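Shop > Wooden Toys > About Us

Brenerari is a small toy shop and workroom. We make shape blocks and the boards they sit on. Started in March with one board and a box of hearts, grew from there.

What we make: hearts, stars, rounds. Chunky, flat on top, easy for small hands to push about. Bright colors, yellow and green go quickest. Kids slide them, sort them, line them up, lose them under the couch. We sell singles too, so no need to buy a whole new set for one lost star.

The boards are plain. Square ends, pale wood, no paint. Knots and streaks stay in, we like them, and no two boards match. If you want a really clean one say so when you order and we'll look thru the stack.

Sets come in 40 or 48 pieces. The big one, Gumitz, is 78 and comes with a bag. Corkari is the starter set, fewer shapes, same board.

More than 700 sets sent out so far, mostly to preschools and grandparents. Zwane, the play group down the street, gets first go at any new shape and they are not shy with there opinions.

Orders go out twice a week. Questions, just write, we answer in the evenings.

Filed under: Our Story, Blocks & Boards

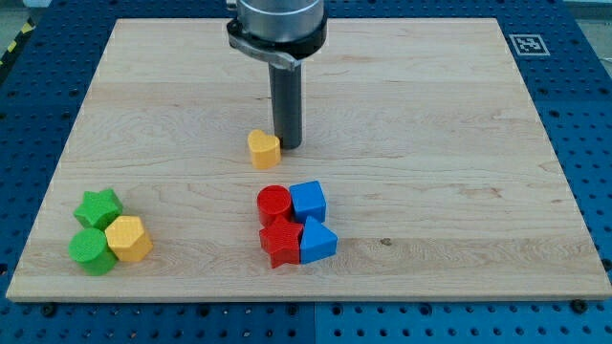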